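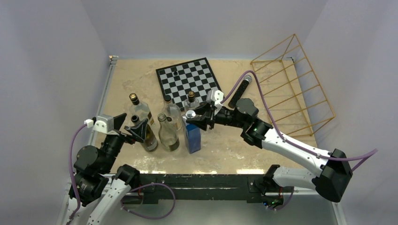
**Thread: Glass in the bimanual set, keep or drop?**

**rusell_bench**
We're at 1,445 episodes on the two-arm table and I need to decide what to do about clear glass. The task is "move the containers to the left side, either arm, any order." Cartons are fine. Dark bottles are fine. With clear bottles the policy closes early or goes in too high and pushes the neck. I held out 17 layouts for testing and the clear ones account for most of the misses.

Option A is to drop clear glass and ship a set that works. Option B is to collect a lot more of it. I have the table for 4 more sessions.

**tablefour**
Collect more. If you drop them you'll be back in a month adding them.

**odd_gripper**
Disagree. Four sessions won't fix it if the problem is the camera. Clear glass on a light speckled tabletop with reflections along the front edge is about as hard as it gets. I'd fix the lighting first and then see what you have.

**rusell_bench**
Lighting is staying as it is. The Lindemann site where this goes has windows and overhead strips, so I don't want a clean set that falls over there.

**odd_gripper**
Then at least vary it. One fixed glare patch in every episode is the worst of both. The model will learn where the patch is.

**kestrel_9**
Are you leaving the chessboard and the gold rack in on purpose?

**rusell_bench**
Yes, distractors. They get moved between batches. The board stays flat, the rack goes wherever it will stand up.

**kestrel_9**
OK. I'd move them more often than that. We did a set at Lindham where the clutter only changed per batch and the policy used it as a landmark. Took it away and success dropped on objects it had never had trouble with.

**tablefour**
Seconding that. Also, are your operators using both arms at once or taking turns? In ours half the people parked one arm and did everything with the other, and the idle arm in the data was just noise.

**rusell_bench**
Mixed. The instruction says either arm. I could make it stricter.

**odd_gripper**
Please don't. Tag it and filter later. Strict instructions give you stiff demos.

**tablefour**
Filtering later means never, in my experience. Write the rule now.

**lokis_mod**
Both of you have had this argument in the Lokis thread already. Link it and move on.

**rusell_bench**
Plan for now: keep clear glass, 6 layouts per batch, clutter moved every layout, lamp position changed every batch. Arm use gets a tag. I'll rerun the held-out layouts after the second session and post the misses by bottle type.

**odd_gripper**
Split the misses by which arm too.

**rusell_bench**
Will do.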